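finally opened up the old desktop tonight. it's been wheezing since March and I've run out of ways to ignore it

graphics card first, the NVIDIA one with the tan bracket on the end
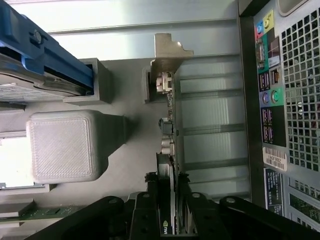

Máté Szénási says to bag the bracket screws and label them before doing anything else, he lost one inside a case once and heard it rattle for a year. Fine, Máté. They're in a sandwich bag with "GPU" on it in marker.

the drive in the blue caddy stays where it is until I've copied everything off it. 167 GB of photos on there and I trust exactly none of my backups

so the plan is clean the dust out, put fresh paste on the card, see if it still wants to hit 100 degrees every time I load a game. if it does I'm shopping

used cards on the Bresbridge swap page are going for around $400 right now?? for something older than my couch!

So-ying Pan offered me her spare for 8 dumplings. I make very good dumplings, so this is a serious offer and I'm considering it

also found out my tube of paste had gone completely solid in the drawer. ordered a new one, so everything sits on a towel until it gets here

if you've repasted one of these before, how tight do you go on the cooler screws? the video I watched just said "snug" and moved on, and my idea of snug has stripped a lot of screws

ok bed. more when the paste shows up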